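# How a small town picks its colours: my report on the Tadport main street repaint

August 2021

I should say up front that I didn't want this topic. I had my heart set on doing the ferry timetable, but someone else got in first, so I ended up with paint. By week two I was the person stopping in the middle of the footpath to stare at a window frame, so I guess it grew on me!

The question I set myself was pretty simple. When Tadport repainted the shops along Karaca Street, why did people like some of the new colours straight away and grumble about others? I looked at the old colour chart in the library, walked the street more times than I can remember, and handed out a short survey outside the bakery.

## A bit of background

Karaca Street has two blocks of old shops, mostly weatherboard, with a few brick ones down near the wharf. For years everything was cream. The old chart (it's in a folder at the library, and it smells like a shed) lists 9 colours that shop owners were allowed to use, and as far as I can tell most of them used one. The new plan let owners choose a strong colour for the front as long as the trim stayed white.

The paint all came from Zoneck, a supplier one town over, and each shop got a grant of $600 towards it. That doesn't go far if your shop has an upstairs. One owner told me she did the front and left the side wall for another year, and you can see the line where she stopped.

## What I learned about colour

I had to do some reading before any of this made sense. The main thing I took away is that we hardly ever see a colour by itself. Put a red next to a green and both of them look stronger, because they're close to opposite each other on the colour wheel. Put the same red next to a brown and it goes quiet. 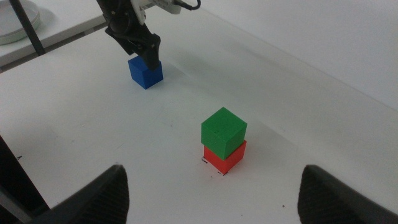

The hardware shop and the florist are the best case of this on the street. The hardware shop went red. The florist next door had already picked a deep green, and neither owner had talked to the other about it. A lot of people in my survey called that corner "too much" or "like Christmas". When I asked about each colour on its own, though, nearly everyone said they liked it. I found that really interesting - the same people, the same paint, and a totally different answer depending on how I asked.

Light matters too. Karaca Street runs more or less north to south, so one side gets the morning sun and the other gets it in the afternoon. The yellow on the old bank looks lovely at breakfast time and a bit like mustard by four o'clock. I'd love to have had a proper light meter for this part, but I had my eyes and a notebook.

## The survey

I gave people a sheet with five shop fronts on it and asked them to mark each one from "love it" to "please change it back". I also left a space for comments, and that turned out to be the best decision I made in the whole project. People have a lot of feelings about paint. One man wrote on the back of the sheet as well.

The favourite by a long way was the blue on the fish and chip shop. 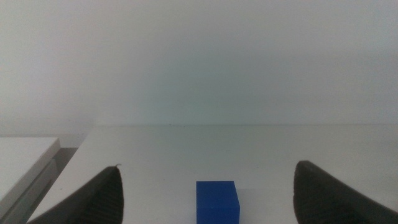
Quite a few people said blue suited a town by the water, and a couple mentioned the fishing boats. Some of the older people said it reminded them of the Trunden Hotel, which burned down before I was born and apparently had blue verandah posts. I couldn't find a colour photo of it anywhere, so I can't say if it's the same blue or if that's just how they remember it.

The least favourite was the grey on the real estate office. Nobody was angry about it. The comments were mostly along the lines of "why bother?"

## What I'd do differently

My survey was on a Saturday morning, so I got plenty of families and hardly any of the people who work on the street. I also printed the sheets on my home printer, which was low on ink (the red came out sort of salmon), and I probably should have just walked people down to the shops and pointed.

I'd also ask about the corner differently. I put the red and the green on the same line of the sheet to save space, and I think that pushed people towards judging them together.

## What happens next

The second block gets painted in October. The plan for it says neighbours have to show each other their colours before they order, so I'd like to go back with the same survey and see if there are fewer Christmas comments. The library has asked for a copy of this report to put in the folder with the old chart, and I've said yes as long as I can fix my spelling of "ochre" first.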